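8 min read

3. Storage conditions and the survival of paper labels

3.1 Background to the sample

The Gorcombe collection of jar and tin labels was started in 1892, when the printing works at Flargate began keeping one copy of every label it sold. The copies were pasted into ledgers at first. Later staff stopped pasting and put the labels into envelopes sorted by customer, and after the works closed the envelopes were moved twice before they came to the town archive. No list was made at either move. The order of the envelopes today is therefore not the order in which the printers kept them, and we did not try to restore it.

We drew 1000 labels from the envelopes and left the ledgers out. Pasted labels age differently from loose ones, and the paste used at Flargate contained alum, which would have made any comparison of acidity hard to read. Labels with a varnish coat were kept in the sample but scored separately (see Section 3.3).

3.2 Rooms and furniture

Labels are small, light, and easily curled, and most of the damage we recorded had more to do with how they were kept than with what they were printed on. Envelopes stored upright in half-full boxes had slumped, and the labels inside had taken on a bend along the lower third. Envelopes stored flat under weight were in better shape, although inks had transferred between facing sheets in a number of them. The red used for fruit labels was the worst in this respect.

Earlier surveys have tended to treat the room as a single value for temperature and another for humidity. We think this is too coarse. A closed cabinet in a plain room with hard walls and overhead lighting can hold a different humidity from the open air a few feet away, and the lag between the two depends on how often the doors are opened and how full the shelves are.
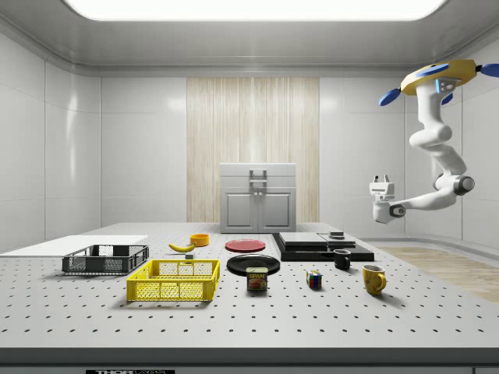
For this reason each logger was placed inside the storage unit, at the height of the middle shelf, with a second logger left outside it. Readings were taken every 5 minutes through September. The outside loggers followed the weather closely. The inside loggers did not, except in the units used daily by readers, where the two curves were nearly the same by midafternoon.

Figure 3. Storage and work space of the general type discussed in Section 3.2.

3.3 Scoring

Each label was scored for curl, edge loss, fading, and transfer. Edge loss was measured against an uncut proof where one survived and estimated from the border design where it did not. Fading was judged by eye against the Rolia gray scale, under the same lamp and at the same time of day. Varnished labels were also scored for cracking. We gave no combined score, as a badly faded label with sound edges and a bright label with torn ones need different treatment.

Two sets of labels, those for the Jurčo cannery and those for a local vinegar maker, were scored twice to check for drift. Curl and edge loss agreed well between the two rounds. Fading agreed less well on yellow grounds, and the figures for yellow should be read with that in mind.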